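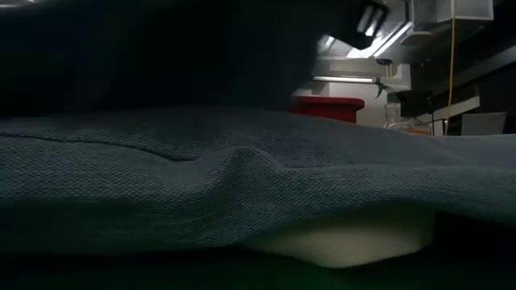 Home | Stories | Archive | Submit | About | Contact

We use cookies to remember your reading settings. By continuing to browse you accept our cookie policy. OK

The Last Ferry to Droro

7 June 2024

I had wanted to ride the night ferry to Droro ever since I was small enough to stand on the bench at the Mesutside landing and still not see over the rail. My grandmother used to take me down there to watch it go. It left at ten, with every light on, playing music so loud and so tinny that the gulls got up off the roof of the ticket office, and I thought there could be nothing finer in the world than to be on it.

So when the notice went up in the bakery window that the night boat was making its final crossing in March, I bought a ticket that same afternoon. I didn't ask anybody to come with me. I think I was afraid they would say it was just a ferry.

And oh, it was a ferry! It smelled of diesel and fried onions and wet dog. The paint was so thick on the doors that they had gone soft at the corners, like soap. There was a brass plate by the stairs that said IVANYSHYN YARD, HULL 443, and somebody had been polishing it for so many years that the letters had nearly gone. I put my thumb on it. Everyone who came up the stairs put a thumb on it, I noticed, and most of them didn't look down when they did.

I had packed as if for an ocean. I had a flask, two sweaters, a bag of plums, a flashlight, and a library book I never opened. The crossing took four hours in good weather, and we had good weather, or nearly. There was a little chop past the breakwater that made the cups slide down the counter in the canteen, all together, and then slide back. The woman behind the counter let them go. She went on buttering bread, and when the cups came home to her she put a tea bag in each one.

"First time?" she asked me.

I said it was, and that I lived practically on top of the landing, and that I was forty-one years old.

"Well, you cut it fine," she said, and gave me an egg sandwich as thick as a dictionary.

I carried it up to the top deck. There were more people than I'd expected up there in the cold. A wedding party had come straight from the hall, with the bride in rubber boots and somebody's fishing jacket. Two old men were playing checkers on a board with magnets in it, and they must have played on that boat a good many times, for they sat down on the exact side of the funnel where the wind couldn't get at them, and I went and sat there too. A boy was being sick over the rail with great good humor. His sister held the back of his coat and read to him out loud from a comic book, doing all the voices.

Mesutside got small behind us. I had never seen it from the water at night! I found the church and the cannery, and then I found my own kitchen window, where I'd left the lamp on. It looked so friendly. I had a strong feeling that if I had a telescope I would see myself in there washing up, glancing out now and then at the boat going by.

I should say what Droro was to us. It was an island with one road and a lighthouse and, according to my grandmother, the best pears that ever grew. She was born there. She came over on the night ferry when she was nineteen with a suitcase and a hen, and she never once went back. When I asked her why, she said the hen wouldn't like it. That was her answer when I was five and it was her answer when I was thirty, and by then the hen had been dead for longer than I'd been alive.

She had a way of telling the crossing, though. She told it like a song. First the music, then the breakwater, then the cups -- she always put the cups in, and I had thought she made them up -- and then the long dark part in the middle where you can't see either shore. "You have to stay awake for the middle," she would say. "Everybody sleeps through the middle and then they say they've been to sea."

So I stayed awake for the middle. The wedding party went below and sang for a while and then stopped singing. The checkers men packed up their board. One of them offered me the end of his blanket without saying a word, and I took it and passed him a plum. Somebody came around and turned off the deck lights one string at a time, and I could hear the water properly then, a long tearing sound like a bolt of cloth being opened down the middle.

I don't know how to tell you about the stars. I've started this part four or five times. I had seen stars before, obviously, I'm a grown woman, but I had always seen them with something in the way, a roof or a hill or a streetlight, and I'd never seen them go all the way down to the edge on every side. The boat seemed to be hanging in the center of a bowl. I lay flat on the bench and put my hat under my head and laughed. The man with the blanket laughed too, very quietly, and then he said, "It does that."

Sometime after that the captain cut the engine.

I sat up. I thought something had gone wrong. But the others had come back up on deck -- the bride, the boy who'd been sick, the canteen woman with her apron folded over her arm -- and they were all standing at the starboard rail looking at nothing at all. It was so still that I could hear the bride's boots squeak.

Then far off, low down, a light came on and went out. Then it came again.

"That's Nundent Light," said the canteen woman. "That's the old one, on the rocks. They only light it if we stop and ask."

The captain leaned on the horn. It was one enormous note, and it went out over the water and seemed to be gone for good, and then the echo came back off Droro, which I hadn't known was so near. The light on the rocks blinked three times. I started to cry, and I was in excellent company. Even the checkers men were at it. The boy wanted to know who was working the light, and his sister said a very old sailor with a beard to his knees, and the canteen woman said it was her cousin with a switch and a thermos, and he seemed every bit as pleased with that.

We stood there until the cold got into our shoes. Then the engine caught, and the deck shook, and someone passed around a box of wedding cake that had been sat on. I ate a piece with half a sugar rose on it.

Droro smelled of sheep and woodsmoke. It was two in the morning and the whole island had come down to meet us! There were lanterns along the pier and a band with a tuba. There were children in pajamas up on their fathers' shoulders. They had set out long tables with bowls of soup, and a woman in a man's hat put a bowl in my hands before I was all the way down the ramp. She looked hard at my face. She asked me who my people were.

I told her my grandmother's family. I told her which house, the one with the green pump, and I told her about the suitcase.

"And the hen," said the woman.

I couldn't speak for a moment. "You know about the hen?"

"Know about it! It was my mother's hen. She was wild about it for years. She used to stand right here and shake her fist at the boat."

Well, I laughed so hard I got soup on my sleeve. She laughed too, and she took me by the elbow and walked me up the one road in the dark, past the green pump, which squealed when she leaned on it just as my grandmother had said it would. She gave me a bed under the eaves. In the morning there were pears for breakfast, bottled ones from the fall before, in a blue dish, and I ate until I was ashamed of myself.

The day boat took me home. It's a new one, very clean, and it gets across in ninety minutes. The cups have lids. I sat by the window with a cardboard box on my knees that had air holes punched in the side, and every so often the box shifted its weight and made a remark.

It had seemed only right to ask if I could pay them back, and I'd gotten the whole thing wrong, of course. I'd offered to bring a hen over. The woman in the hat wouldn't hear of it. She said that hens went the other way.

Previous story | Next story | Back to archive

Get one new story in your inbox each month. Enter your email address to subscribe.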